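## 4. Levelling and joining two table sections

Applies to the Trandus table frame, models with adjustable feet. Last checked against the parts list on Jul 14, 2025.

The box says the tables "join in moments". Allow an afternoon. The Rikcombe leaflet in the same box shows one person doing the whole job with one hand, and we have yet to meet that person.

### 4.1 Before you start

You will need:

- both table sections, legs fitted (section 3)
- the bag of joining plates, part 2203
- a cross-head screwdriver
- a spirit level at least as long as your forearm
- a straight stick or batten for checking the join
- a pencil

Leave the small plastic level supplied with the Nedau kit in its bag. We tried four of them on the same shelf and got three different answers. A cheap level from a hardware shop can be just as bad, so test yours: set it down, note the bubble, turn it end for end on the same spot and look again. If the bubble moves to the other side, find another level.

**Caution:** each section weighs 26 kg with legs on. Lift from the frame. The edges of the top are not handles, whatever the leaflet shows.

### 4.2 Choosing the spot

1. Put the first section where it will stay. Levelling done in one corner of a room is worth very little in another.
2. Check the floor with the level in both directions. If the bubble leaves the marks completely, the feet may not have enough travel to cope.
3. Roll up any rug. Carpet can be used, but expect to repeat 4.3 after a few weeks as the feet sink in.

*Note:* The feet are sold as "self-settling". We could find nothing in them that settles. They are threaded feet and they stay where you wind them.

### 4.3 Levelling the first section

1. Wind all four feet fully in, then give each one two full turns out.
2. Lay the level along the long side. Wind out the feet at the low end until the bubble sits between the marks.
3. Turn the level to lie across the table and do the same again.
4. Go back to the long side. It will have changed. Repeat until both readings hold.
5. Press down on each corner in turn. If one rocks, wind that foot out by a quarter turn.
6. Tighten the lock nuts by hand, then nip them up with a spanner.

**Caution:** stop winding when the red ring on the thread shows. Past that point the foot can drop out.

### 4.4 Bringing up the second section

1. Stand the second section alongside with a gap of a finger's width.
2. Set its height to match the first by eye. Do not level it separately. Two sections that are each "level" by a household spirit level can still meet with a step you can feel.
3. Slide the sections together. Get someone to help. Dragging one on its own bends the feet.
4. Run a fingertip over the seam at both ends and in the middle. Wind the feet of the second section until the step has gone.
5. Lay the stick over the seam, pointing from one section to the other, and press on each end. A rocking stick means one top is still high, or that the stick is bent, so turn it over and try again before touching the feet.

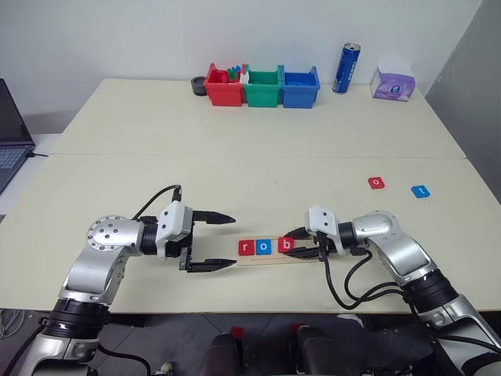

*Two sections joined, seam running across the middle.*

6. From underneath, offer up the joining plates. Mark the holes in pencil, then fit the screws loosely.
7. Check the seam again before tightening. The plates are said to "pull the tops true". In our experience they pull them wherever the screws happen to be going.
8. Tighten from the middle plate outwards, half a turn at a time.

*Note:* A thin line will always show between the two tops. The Kettunen sealing strip is advertised as making the join invisible. It doesn't, and it collects crumbs. We leave it off.

### 4.5 If it still isn't right

**Step at one end only.** Loosen the plate nearest the step, adjust the closest foot, tighten again.

**Gap wider at one end.** The frames are out of square. Go back to section 3 and check the leg bolts. Filling the gap with wax hides it until the first warm week.

**Table rocks after joining.** One foot is off the floor. Try to slide a sheet of paper under each one in turn.

Recheck the lock nuts in November, or whenever the heating has been on for a month.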